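HSK 191 Household Textiles and Room Care
Unit 5: Summer Bedding, Satin and Tiled Mats
Instructor: Chia-hao Chow
Wultorport Institute of Domestic Studies

Required reading for this unit is the chapter on warm-weather bedding in the Mendthorpe course reader. Students should bring the completed linen inventory sheet from Unit 4 to the Wednesday practical.

1. The tiled summer mat

The bed used in this unit is made up with a tiled mat laid over a printed sheet. Mats of this type consist of small rectangular pieces joined in rows. Air moves through the joins, and the surface does not hold warmth against the body as a padded mattress cover does. The sheet underneath remains in place all season. It protects the mattress from the edges of the mat and should be changed on the same schedule as any other sheet.

A mat should lie flat before any other bedding is handled on it. Raised tiles will catch on smooth fabrics, and satin is especially easily damaged. Run the palm lightly along each row, in the direction of the join, and correct any tile that stands above its neighbors. Do not pull the mat by one corner to straighten it. Lift the short end with both hands and lower it again.

2. Handling satin on a tiled surface

The word satin refers to a weave and may be applied to silk, polyester or other fibers. Students must read the care label before choosing a method of washing. The long surface threads give the cloth its shine and also make it likely to snag. Rings and wristwatches are to be removed before the practical.

Satin slides. A piece folded in the usual way, by swinging one half over the other, will often drift out of line before the second fold is made. Use the following order:

a. Lay the cloth out and find two neighboring corners.
b. Open the folds from the center toward the edges with a flat hand.
c. Bring the corners together and hold them while the fold is smoothed.
d. Make the second fold across the first, keeping the edges together.
e. Turn the finished piece so that the closed fold faces the front of the shelf.
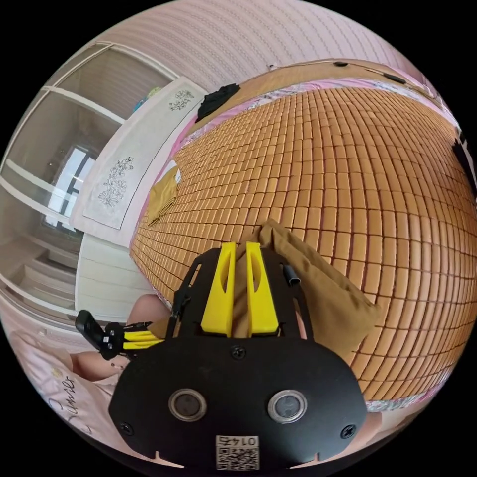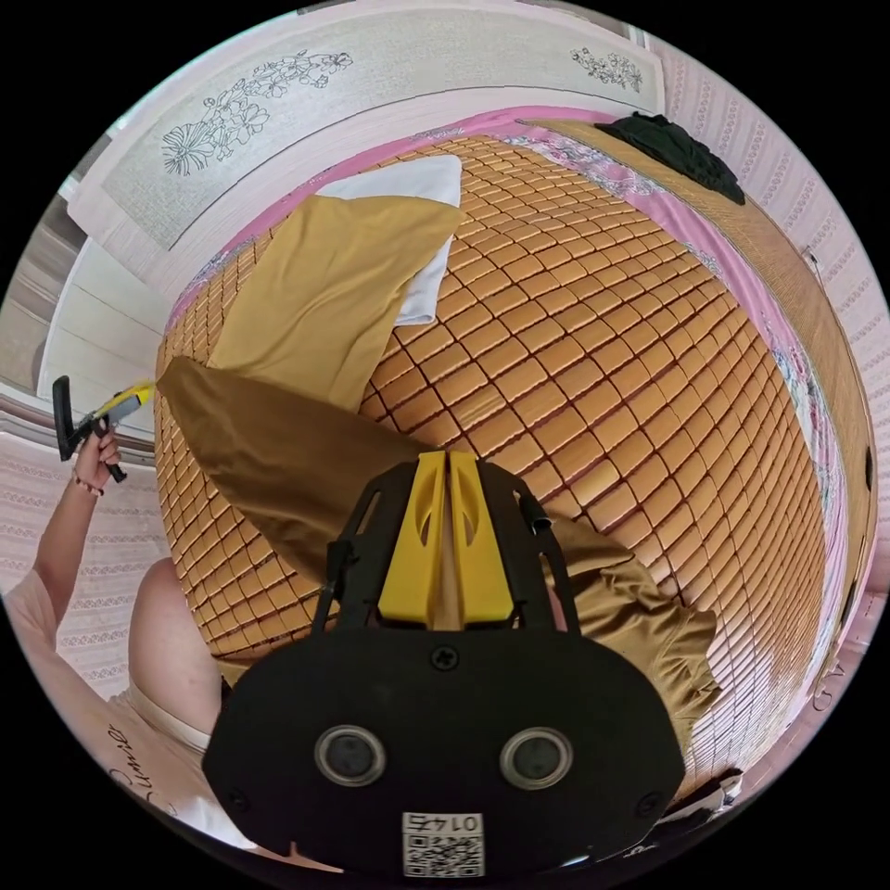

Fabric handled on the tiled mat

3. Pillows and pillowcases

Pillowcases are put on after the larger pieces have been folded and removed from the bed. Gather the case to its closed end, set the pillow against the seam, and draw the case down evenly on both sides. The corners of the pillow should reach the corners of the case. A case that is too large is to be tucked inside itself at the open end and noted on the inventory sheet.

Colored cases are washed separately for the first few cycles. Dark yellows and browns in particular may transfer dye to a white pillow if put on damp.

4. Storage

Folded satin is stored in the Stuser cabinet, Room 100, on the upper shelves. Tissue is placed between pieces. Mats are wiped with a well-wrung cloth, aired until fully dry, and folded or rolled as their construction allows. They may not be stored under other bedding.

Assessment

Each student will fold one satin piece and dress one pillow. Written answers are submitted in the Bensaid folder outside the instructor's office by 4 p.m. on the day of the practical.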